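Tallholm bench, June 2026
motor teardown, perception + planner notes

Picking up from where Kai-wen left it. Goal for today was to get the pose estimator to stop flipping the stator housing 180 and to stop the planner from throwing away good pregrasps on the left arm. Got one and a half of those.

Estimator first. The flip comes from the windings, they look the same every few degrees so the yaw is basically a coin toss once the hub holes wash out. Tried locking yaw to the last good frame. Works until the part gets nudged, then it stays locked on a wrong answer and is very confident about it. Took that out. Now yaw is just marked "don't care" for the housing and the grasp sampler is free to spin. Should have done this in January when Hui-mei said so.

Success on replay of logged frames went from 78 to 83 percent, same logs, same seed. Remaining misses are nearly all glare on the blue sheet getting merged into the rim mask. Need to mask out saturated pixels before the ellipse fit, not after. Siu-ming has a branch for it, not merged.

Segmentation still calls the two halves one object when they touch. Label comes out "motor" with one box around both and the centroid lands in the gap, which is useless for either arm. Depth edge is weak there, color doesn't help much, grey on grey.

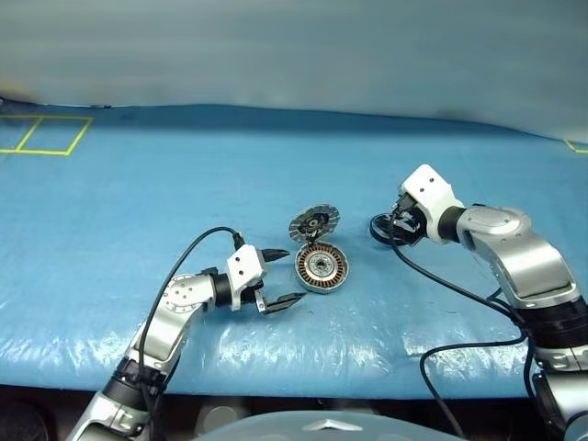 Split fix

Wrote a quick pass that looks for two ellipses inside any "motor" box. Housing has the copper ring so that one is easy to pick. Tilted disc is fit from its outer band, the black middle throws the depth off so I ignore everything inside the band. If both fits are OK, we publish two poses. If only one is OK, publish that and flag the other as unknown, planner treats it as an obstacle.

Thresholds are in the Pludis config, not hardcoded, please don't put them back in the node.

Planner

Left arm was rejecting pregrasps because the collision model for the fingers was the old one, both the same length. Swapped in the new meshes, rejections dropped right away. Right arm still on the old meshes, didnt get to it.

Cable is not in the collision model at all. Jahangir wants a swept capsule along the forearm. Fine for now but it will eat workspace near the base joint. Asked him to make it a flag.

Also: replan rate was set to 3 Hz in the launch file and 5 in the Hsieh override, override wins silently. Added a warning on startup.

Tape zones are still hand-measured, and the transform is stale after the head camera got re-seated. Re-run calibration before trusting any place pose in the left zone.

Todo
- merge Siu-ming's saturation mask, rerun replay
- right finger meshes
- log the two ellipse residuals seperately, at the moment they get summed
- Chun-yin to check if the disc pose holds up when its lying flat
- calibration, then push config to Ponard machine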